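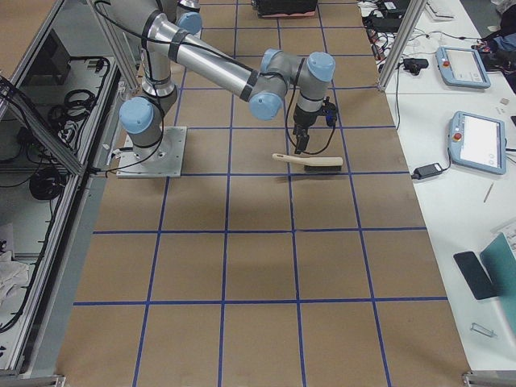
Figure 2. Silver arm with light blue joint caps, table covered in brown paper with blue tape grid.

4.2 Badge changes and export volume

Same sedan, two names. Sold as the Ovum at home, as the Mohmand abroad, trim otherwise unchanged. Kozan and Ekinci put the rename cost at almost 2000 per dealer; we could not reproduce that. Dealer survey: 16 replies, 10 usable. Most buyers did not know the two cars were teh same. Port delays in March left out, see Görtz. Resale gap small, and gone after 90 days on the lot.

Related articles
Lévesque: Import duty and small sedans
Kikuchi: Skostholm port records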